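In Defense of the See-Through Trash Can

I have spent more of my adult life thinking about trash cans than I'd like to admit, and I have come around to a position I'm ready to defend at dinner parties. The best bin in the house is the one you can see straight through. Clear plastic, thin liner, no lid. Put it out where people can look at it.

I know how that sounds! The whole industry is headed the other way. Last August I went shopping for a kitchen bin and came home with a headache. There was one for $175 with a soft-close lid and a compartment for spare bags. There was one for $300 that had a sensor and a charcoal filter, and I swear the salesman lowered his voice when he showed it to me. Everything was brushed steel or matte black or tucked into a cabinet on rails. The idea behind all of them is that garbage is embarrassing and a decent home shouldn't let on that it makes any.

I bought the $21 one. I figured it would do until I picked something grown-up, and that was four apartments' worth of opinions ago (fine, one apartment, but I rearrange a lot).

What happened first is that I stopped throwing bottles in it. I had been a lazy recycler for years. I'd rinse the jar if I was already at the sink, and if I wasn't, well, the pedal was right there and the lid came down and that was the end of that. With a clear bin the lid never comes down, so to speak. A plastic bottle sitting against the wall of a see-through can looks at you all evening. You pull it out. After a few weeks you quit putting it in.

Then came the food. I had no idea how much bread I was tossing until I could watch the heels pile up. I buy smaller loaves now. I also found out that I open mail over the trash and drop in things I need, including, one time, a parking permit. In the old steel can that permit would have gone to the dump and I would have blamed the post office.

My friend Darius Sproģis thinks I've lost it. His argument is that a bin has one job and that job is to hide things, and he says looking at coffee grounds while you eat toast is a form of self-punishment. I take the point about the coffee grounds. I wrap mine in a paper towel, and I'll grant that if I have company I do a bit of arranging. Guilty. But I'd say he's describing the toast problem as if the only fix were a closed box, when another fix is to take the bag out more often. A full opaque can is a full can. You just find out later, by smell.

A word about liners, because people get this part wrong. Don't buy the heavy black ones, they defeat the purpose and they look terrible besides. Get the pale, thin kind you can see through, the ones that come 200 to a box. Fold the top edge down over the rim, a good couple of inches, and press it flat all the way around. If you skimp on the fold, the first heavy thing takes the whole bag down with it and you're fishing around in there with your sleeve rolled up. I used to do the knot-in-the-corner trick and I've given it up. The fold is enough if the bag fits the can.

And leave the can out in the open! This is where I lose even the people who were with me up to now. Mine lived in the corner by the fridge for a while and I kept missing it — onion skins everywhere, you'd have thought I was throwing them for sport. When I'm cooking or clearing out a drawer I set it up on the table, right in the middle of the work, and everything goes in from both sides without anybody walking anywhere. A small clean bin with a fresh liner is no dirtier than the grocery bag you put on the same table without a thought. Wipe the bottom and get on with it.

I won't pretend it suits everybody. If you have a toddler or a beagle you need a lid, and maybe a lock. If you cook a lot of fish, same thing, and I'm sorry. But for the desk, the sewing corner, the bathroom, and a kitchen where the bag goes out every night, I can't see what the steel is buying you. I'd like my house to be a little more honest with me about what leaves it, and so far the cheap clear can is the only thing in it that's up to the job.
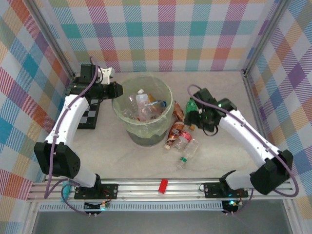 Ojārs Šimkus: You had me until the onions. I've kept a clear one under my desk for years and it's great for paper, but I tried it in the kitchen and ended up hiding it in the pantry within a month. The fold-over tip is right, though. I'd add that you should check the can's rim before you buy, mine had a sharp seam that cut every thin bag I put on it until I sanded it down.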